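Skenov two-arm tabletop kit: anyone bought one?
14 replies · 6 shares

erkdale_bench
Our lab is looking at the Skenov two-arm kit, the one with the draped enclosure. Quote came in May. Setup is a separate line item, sold by Vunow, and they want 800 for it on top of the hardware. Has anyone used the setup service? I'd like to know if it's worth paying or if two people with a set of hex keys can manage. The sales page says "ready to record on arrival" and I don't trust that.

rshimada
We have one running. I paid for setup. They squared the frame, ran the cross wires, leveled the table and did the first calibration. View from the top camera:
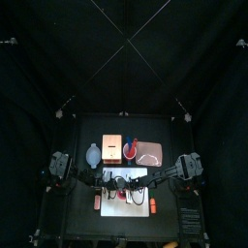

Top view, both arms over the white board. R. Shimada

The arms share the space over the board and that's the part you want calibrated properly. If one side is off, you find out when the wrists meet in the middle. I could have done the frame myself. I would not have wanted to do the arms.

pallet_jack
800 for squaring a frame and running a script. We did ours without the service. It took 4 evenings and it's been fine.

rshimada
4 evenings of two people is more than 800 where I work.

pallet_jack
Where I work it's free, they were grad students.

erkdale_bench
What do the wrist cameras look like? The sample files on the product page are all top view, and we mostly care about close work.

rshimada
Dough task, wrist view. One arm has the cutter by its strip and the other is below with the fingers open.
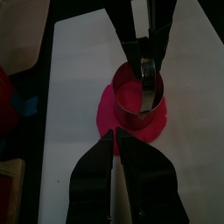

Wrist camera, ring cutter in the dough.

It's dim, as you can tell. The drapes eat a lot of light. You still get the rim of the ring and the edge of the dough, and that was enough for us.

m_tolland
Dim is generous. I'd call that underlit. We had the Imai kit before this and it has a light bar next to each wrist. I don't see why Skenov leaves that out at this price. Shiny metal in low light is the worst case for any depth estimate.

rshimada
We don't use depth on the wrists. If you do, then yes, plan on adding lights. Fumiko has more hours on it than I do, I'll ask her to post.

fhoshino
Fumiko Hoshino, same lab as Rin. My notes after 18 sessions:

Reach is good over the middle of the table and poor at the near corners. Keep your props in the back and center. The fingers are thin enough for utensil handles. Cable routing is the weak point. The cables hang off the wrists and they loop down over the work if you fold the arms in close. I'd ask for the longer clips.
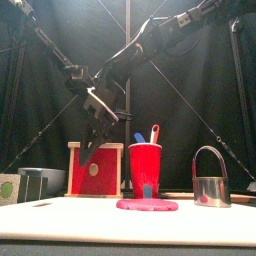
Front camera. Gripper empty in front of the red box, dough and cup to the right.

The front camera is the one I use most for checking a run. You can see the fingers against the props, and you can't always do that from the top.

m_tolland
Do you get the crossed wires in every front shot? That would bother me.

fhoshino
They're in the background. They haven't caused us a problem. You could crop the top off if you don't need it.

pallet_jack
Agree on the cables. I'd go further and say it's a design fault. A kit at this price should have them sleeved down the arm.

fhoshino
I wouldn't say fault. Sleeves make the wrist stiff. But I'd like the option. Another one from the top so you can see how they lie across the board:

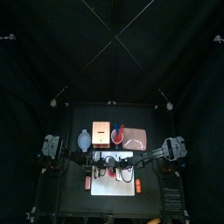
Page 2 of 5

erkdale_bench
Thanks, that helps. So the loops do sit right over the work. Did either of you ask Vunow about rerouting them during setup?

rshimada
I asked. They said they only route cables the way the manual shows. The tech was polite about it but he wasn't going to change anything. For that kind of thing you're on your own, with or without the service.

pallet_jack
Which is my point about the service.

rshimada
It's a fair point about cables. I still think the calibration is worth it for a first kit. For a second one I'd do it myself.

m_tolland
Has the price changed? My quote for the Imai kit included setup. Might be worth asking Skenov to match it.

erkdale_bench
I'll ask. The quote is good through July 2022, so I don't have long. Leaning toward hardware plus setup, and buying the wrist lights separately. If anyone has a part number for the longer cable clips, please post it.

fhoshino
I'll look on the packing slip when I'm back in the lab.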